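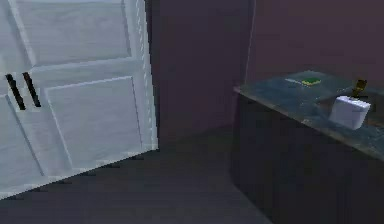
Simulated kitchen, Hevesell set: white double-door cabinet at left, counter with sponge, cube and faucet at right.

Hevesell Kitchen Demonstrations – Frequently Asked Questions
Maintained by Gunārs Rätsep. Last revised 14th February.

What is in the set?
Demonstrations of short kitchen tasks, recorded in simulation by people driving the robot by hand. Each one has the camera views, joint positions, gripper commands and a one-sentence instruction. There are 123 task and layout pairs. The full release has 2000 demonstrations.

Is any of it real-world footage?
No. Everything is rendered. A real-world companion set is being recorded at Kinska under a separate license, and questions about it should go to them.

How are demonstrations collected?
The operator sits at a Selton station and moves a handheld controller. The station logs commands and simulator state at 15 Hz. Images are not saved during the session. They are rendered afterward from the logged state, so a slow graphics card at the station does not affect the data.

Why does the robot not appear in some views?
The base moves. Depending on where it is parked and which camera you load, the arm may be outside the view. Check the joint log before deciding that an episode is empty.

Do the colors and surfaces mean anything?
No. Wall color, floor color, cabinet finish and countertop are drawn at random per layout. The kitchen at the top of this page drew a purple wall, a dark gray floor and a mottled blue-gray stone countertop. Do not use any of these as a task label.

Are the loose objects part of the task?
Sometimes. Each layout is filled with objects the instruction may or may not mention. The field "target" in the episode header lists the ones that matter. Anything else is there as clutter, and an operator who knocks it over is not marked down unless it ends up on the floor.

Some small objects are very hard to see. Is this a rendering fault?
No. Object and countertop colors are drawn independently and can come out close together. In the kitchen above, the slender pale blue object beside the sponge almost disappears against the stone. We keep these cases. If your model needs a cleaner start, filter on the contrast score – the threshold is up to you.

Are failed attempts included?
Yes, in their own folder. An attempt counts as failed if the goal check is not met when the operator ends the episode. Attempts where the operator lost tracking are deleted.

Can I submit my own demonstrations?
Yes, under these conditions:
Use the current scene files without edits.
Record at least 2 operators per task.
Do not trim pauses. We trim them with one script so that the cut points are consistent.
Send the raw logs only. Submissions with rendered images are returned.

How do I split the data for training and testing?
Split by layout. Splitting by episode puts the same kitchen on both sides and the test score will be too high. The supplied split files already do this.

Which loader should I use?
The Org loader reads the logs directly. The older one still works but ignores base motion, and it will be removed in March.

Where do I report a bad episode?
Send the episode number and the time step to the tracker. A screenshot alone is not enough for us to find it.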